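Subject: Re: June trip — Zolano guesthouse or the apartment in Witby?
Date: 9th April

Quick one, on my lunch break. Answers to the questions from yesterday's digest, quoted so people know what I'm on about.

> Has anyone stayed at the Zolano since they redid the rooms? We need
> beds for two nights in June before going up to Drurkitz. Is breakfast
> worth paying for? And is the Ametepe apartment in Witby any better
> for a group of four? We have one car and my mother doesn't do stairs.

Stayed at both. Zolano last fall, Ametepe place in February.

ZOLANO

Rooms fine. Small. Beds new, carpet not. Breakfast is 10 a head and I would skip it, bread rolls and one kind of cheese, coffee from a machine that was being fixed both mornings. Bakery across the street opens at seven.

Parking is behind the building, tight, first come. Got back late on the second night and ended up on the street by the church. No ticket but I didn't sleep great over it.

No elevator!! Ask for ground floor when you book, not when you arrive. They have two rooms down there and the one by the laundry is noisy til late.

AMETEPE APARTMENT

Better for four, no question. All on one level, two real bedrooms plus a sofa bed nobody should be made to sleep on. Front door has a single low step. Key comes from a lockbox and the code only shows up on the morning of arrival, so have your phone charged.

You do your own cooking and your own dishes. Supermarket is a short walk, closes early Sundays.
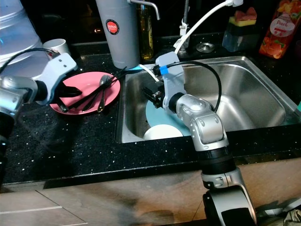
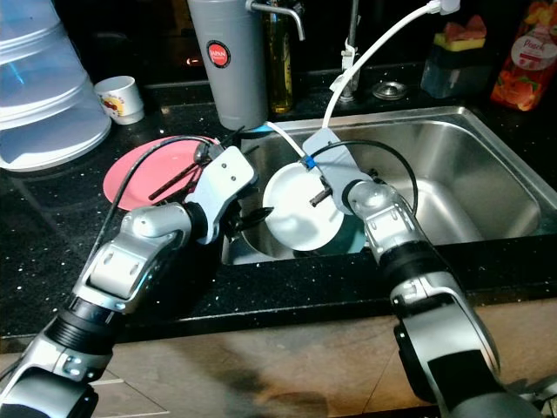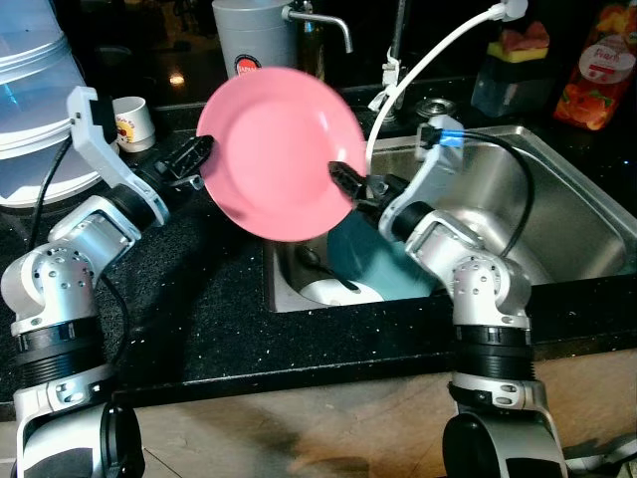

Counter and sink in the first two, one of the pink plates in all three.

COSTS AND BOOKING

Cleaning fee is 65 per stay, not per night, so two nights is a bit painful and four is ok. Deposit gets held on your card and took a week to come back to me. Book direct — the big sites add their cut on top and then you can't change the dates without a fight.

Zolano lets you cancel up to the day before. Ametepe doesn't, inside of two weeks you lose the lot. With your mother along I'd think about that.

GETTING UP TO DRURKITZ

Go from Witby, it's the shorter drive and you miss the roadworks. Last stretch is steep, fill up before you leave town. If anyone wants the bus instead, it goes twice a day and the afternoon one doesnt wait for the train.

Can't help with anything past Drurkitz, we turned round there. Somebody on the list did the lake loop last summer I think, maybe they'll chime in.

Will dig out the phone number for the apartment tonight and send it off-list.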